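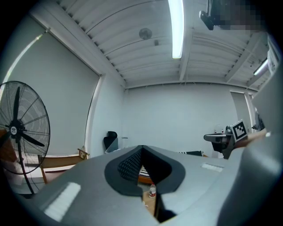 Hard water and the building supply: results of the April survey

The spring water survey of the Uvmont building is complete and the readings have been entered in the maintenance log. This item gives the main figures, explains what they mean for kettles, taps and dishwashers, and sets out the changes to the softener schedule. Tenants who want the full table can ask at the ground floor office.

Samples were drawn in April from 39 outlets on all floors, including both kitchens, the restroom basins and the two utility sinks in the basement. Each tap was run for five minutes before sampling so that water standing in the branch pipe did not affect the result. Total hardness was measured by titration and is given as milligrams per liter of calcium carbonate, the unit printed on most appliance manuals sold in this country. To convert to grains per gallon, divide by 17.1.

Hardness on the incoming main was 219 mg/L. Water above 180 mg/L is normally classed as very hard. Nothing in this figure is a health concern. Calcium and magnesium are ordinary minerals in drinking water and the limits that apply to them in practice are set by taste and by equipment.

The cold taps in the kitchens and at the drinking fountains are fed directly from the main and gave readings close to the incoming value, as they should. They are left unsoftened on purpose. An ion exchange softener replaces calcium and magnesium with sodium, and people on a restricted sodium diet may prefer to avoid it. The hot side of the building is softened before it reaches the water heater.

The hot side is where the problem was found. Outlets on the lower floors were within the target range. On the top floor, the hot taps in the east corridor read nearly the same as the cold ones. The cause was a bypass valve on the softener that had been left partly open after the last resin inspection, combined with a mixing valve in the east riser that was letting cold water cross into the hot line. The bypass valve is now closed and tagged. The mixing valve has been replaced with a Cunis unit that has check valves on both inlets. A repeat sample from the same taps was in range.

What scale does

When hard water is heated, dissolved calcium bicarbonate breaks down and calcium carbonate comes out as a solid. It sticks best to the hottest surface available, so heating elements and heat exchanger plates collect it first. Scale conducts heat poorly compared with copper or steel. The element has to run hotter to deliver the same heat to the water, and its working life drops. In a tank heater the loose material also settles to the bottom and causes the rumbling noise that several tenants reported over the winter.

Deposits in aerators and shower heads form differently. There the water evaporates between uses and leaves its minerals behind, so even cold taps are affected. A weak or uneven stream at a single tap is nearly always a blocked aerator. A weak stream at several taps on one branch should be reported.

Kitchen equipment

The kettles in both kitchens should be descaled every month. Use white vinegar diluted with an equal volume of water, or citric acid at one tablespoon to a quart. Fill to cover the deposit, let it stand for an hour without boiling, pour it out and rinse twice. Vinegar should not be boiled in the kettle. The fumes are unpleasant and the result is no better. Do not mix either acid with bleach or any cleaning product that contains it.

The coffee machines have their own descaling program and must be treated with the product named in the manual. Vinegar attacks some of the seals. The hardness setting in the machine menu was at the factory default on every unit checked, which meant the descale reminder came too late. Malou Bundgaard has reset all of them to the highest band. The reminder light will come on more often from now on. Please run the program when it does and write the date on the sheet inside the cupboard door.

The dishwashers have a built-in softener and need dishwasher salt, the coarse kind sold for the purpose. Table salt contains anti-caking agents that can clog the resin. White film on glassware that dissolves in vinegar is scale and means the salt has run out. A cloudy finish that vinegar does not remove is etching of the glass. It is permanent and is made worse by too much detergent and high temperature.

Softener schedule

The basement softener was regenerating on a timer, at a fixed interval set before the third floor was occupied. It has been changed to metered control and now regenerates after 621 cubic feet of softened water have passed through the resin. The figure allows for the measured hardness with a reserve for days of heavy use. Regeneration is delayed until 2 a.m. and during the cycle the hot side receives unsoftened water. Anyone who runs the basement laundry at night may notice that detergent lathers less than usual.

Fuchs will carry out the resin inspection this year. The work includes cleaning the brine tank, checking the injector and confirming bypass valve position with a sample from the top floor before the technician leaves. That last step was not part of the earlier contract. The water heater will be flushed on the same visit, so hot water will be off during the work. A notice with the hours will be posted at the elevators.

Bottled and filtered water

Pitcher filters reduce hardness for a limited volume and then stop doing so. Replace the cartridge by date or by volume, whichever comes first, and keep the pitcher in the refrigerator. The filter on the Hondov dispenser in the second floor kitchen is a carbon type. It removes chlorine taste and has no effect on hardness, and scale in its hot tank is normal. Its next cartridge change is due 7/16/23.

Report leaks, low flow or discolored water to the ground floor office, giving the room number and stating hot, cold or both.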